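Review: the Griltness wrist-camera grasping kit, tested on flat objects
14/02/2023
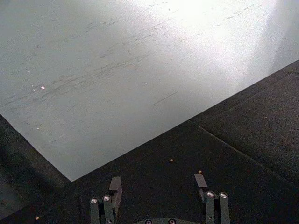 Wrist camera view with the fingertips short of the board's edge. Scuffs and glare on the board, dark matting underneath.

Griltness is a training recipe and a software package sold together by Grutano. It learns to pick things up from wrist-camera video and recorded arm motion, with no depth sensor and no fixed overhead camera. The claim that interested us is in the methods paper by Lungile Venter: a policy trained on demonstrations of flat, thin objects can find an edge and get a finger under it using color images alone.

Flat objects are a fair thing to test. A mug gives a gripper plenty of places to hold. A board lying on a mat gives it an edge and a corner, and if the light is bad it may not give it much of those either.

Setup took us most of two afternoons. The installer is fine. The calibration guide is not, and the step for matching image timestamps to joint positions is described in two places with two different default values. We used the one in the appendix, which Grutano support later confirmed. You need a two-finger parallel gripper, a camera on the wrist that can see both fingertips, and a workstation with a decent graphics card.

We recorded 202 demonstrations by hand guiding. The manual suggests 2000 for a new object class but says fine-tuning from the supplied base model needs far fewer, and that matched what we saw. Training ran for 9 hours.

Results on the board were good in even light. The policy went to a corner more often than to the middle of a long side, as our demonstrations had. It slowed down near the edge and closed cleanly on most attempts. Scratches and scuffs did not bother it much. We had expected it to take a long scratch for an edge, and over the whole test we saw that happen on two attempts, both with the arm starting high.

Glare is the weak point. When a bright patch washed out the surface close to an edge, the approach drifted toward the patch and the gripper came down late. The paper has one short paragraph on lighting and recommends random brightness changes during training. We turned that on and retrained. It helped with dim scenes – not with glare. Gerrit Ngubane, who ran our second round, got a better result by adding demonstrations with a lamp at different angles. That is extra work the manual should mention.

We also ran Rao, the older method most labs here in Vastevstead still use. Rao needs a depth camera and is slower to set up, but it handled glare about as well as it handled anything else. It was worse at thin edges on a dark mat, where it often stopped too high.

Logging is a strong point of the kit. Every attempt is saved with the images and the predicted motion side by side, and you can step back through a miss easily. The viewer gets slow past 3000 saved attempts, so clear it out now and then.

The license is per workstation, with a free trial. An update is due in March and is supposed to fix the timestamp section. If your work area has steady, diffuse light, the method does what the paper says. With windows or a single strong lamp, plan on recording more demonstrations, or stay with Rao for now.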